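Renaming a few hundred objects without losing your mind

March 4, 2022

So I finally cleaned up the naming in the Marnen scene. If you read my post from November you know what kind of state it was in. Pelletier had sent over the town model in one big file, and every single thing in it was called Object, or Object copy, or my favorite, Object copy copy 2. There were 1084 of them. I had been putting this off because the shots were rendering fine and I'm lazy, but then I needed to hide all the window shutters for one camera and I couldn't find them. That was the end of that.

First thing I tried was Blender's own batch rename. Ctrl+F2 in the viewport, and if you haven't used it, go play with it, it's really good! You can do find and replace, strip characters, add a prefix or suffix, and stack several of those in one go. For a small prop scene I'd have been done in ten minutes. My trouble was that there was nothing useful in the old names to find or replace. I'd have to select all the shutters by hand first, and if I could do that I wouldn't need the names, would I?

But then I noticed the materials were named properly. Whoever built the town had been very careful there – shutter_green, roof_tile_old, gutter_zinc and so on. So why not take the name from the first material slot and put it on the object? Select what you want renamed, open the Scripting tab, make a new text and paste this:

import bpy

for obj in bpy.context.selected_objects:
 if obj.type != 'MESH':
 continue
 if not obj.material_slots:
 continue
 mat = obj.material_slots[0].material
 if mat is None:
 continue
 obj.name = mat.name
 obj.data.name = mat.name

Hit run and look at the outliner. Blender adds the .001, .002 business by itself when a name is taken, so you don't need a counter in there. Save your file before you do it, please.
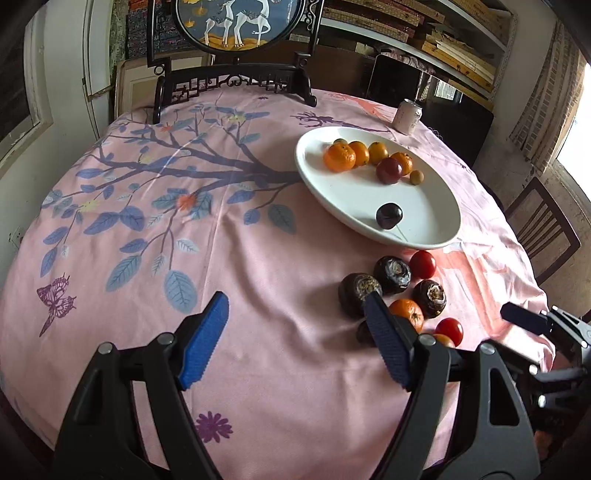 The line that checks for None is there because of empty slots. My first version didn't have it and the whole thing stopped with an error halfway down the list, with half the town renamed and the other half still called Object. Not a disaster, you just run it again, but it gave me a bit of a fright.

One more thing to watch for is linked duplicates. If twenty chimneys share one mesh, the last line renames that same mesh twenty times. It doesn't hurt anything, the mesh may just end up with a funny number at the end. If that bugs you, delete the line and leave the mesh names alone. I kept it in (I like it when the two match).

After the run I still had 80 objects with no material at all, mostly little blockers and some leftover curves that had been converted to mesh. Those I did by hand with F2 over a cup of coffee. Then I went through by prefix and moved everything into collections, which is so much nicer now that you can type shutter in the outliner search and get shutters. Select all, press M, pick the collection, next.

I sent the cleaned file to Till Tiedemann, who is doing the snow pass for Dreltberg and has to use the same houses, and he wrote back asking if the script could also go the other way – name the materials after the objects. Sure, swap the two sides of the line. I wouldn't do it on a scene like ours though, with one material shared by half the street. You'd get whichever house happened to come last.

He also wanted a button for it. I started putting it into an add-on, with a panel in the sidebar and a checkbox for the mesh names, and got as far as the panel showing up. The checkbox doesn't do anything yet. When it does I'll put the file up here, and I'll probably add a field for a prefix too, as Bunero wants every asset to start with a three letter code and I keep forgetting to type it.

Oh, and the shutters are hidden now. Rendering that camera again tonight.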